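4.2 The sink as a place to put things down

We came to this part of the study expecting to write mostly about washing, and ended up writing mostly about resting — about where a cup goes once somebody has decided it is done with. Of the 60 households in the Brorkville sample, 40 kept some kind of rack over one basin of a double sink, and the people we talked to were fond of these racks in a way that surprised us (Villaseñor has the same one at home, and defends it warmly). The rack turns half of the sink into a shelf, and that shelf is then borrowed for all sorts of things that have little to do with dishes. In the island kitchen, a single white cup lay on its side across the rods, with the other basin left free.

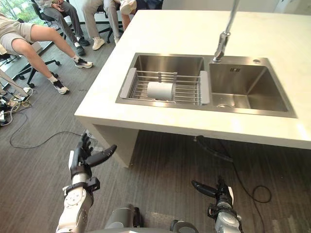
Noemí Barajas objected, when she read our first draft, that a cup on its side tells us very little about habit, and that we ought to ask how long things stay on the rack before we call it a shelf. We took the point to heart, and the diary entries in Section 5 were added in answer to it. All 558 entries were read twice, once by Hutsuliak and once by Wiriya, and they do suggest that for many families the rack is the last stop for the everyday cups, which go from there straight back into use and hardly ever see the inside of a cabinet.

Floors came into the picture more slowly. Several people mentioned, a little shyly, that they choose which side of the sink to use according to what is underfoot, and that carpet near a sink makes them shake their hands over the basin for a good while longer than tile would. We had not thought to ask about this in October, and we are grateful that they brought it up on their own.

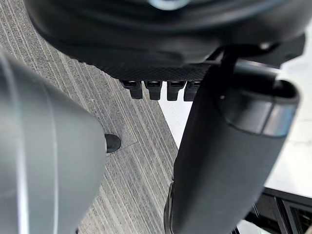 Figure 6. Gray carpet with fine parallel stripes; a faint seam between tiles is visible.

The other thing worth dwelling on is how the rack sits. An expandable rack can rest on the rims of a basin or be laid across it at a slant, and our participants had firm opinions about both. Those who liked the slant said it left a corner open for rinsing — those who did not said it looked untidy and made them want to straighten it every time they walked by. With the rack set diagonally over the right basin, the drain can still be seen between the rods.

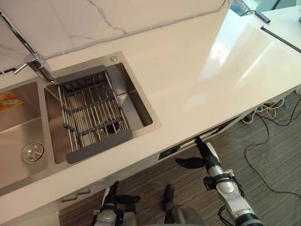
4.3 Counter space beside the sink

Asked to mark on a plan the part of the counter they used most, people nearly always began at the faucet and worked outward, and we have kept that order in what follows.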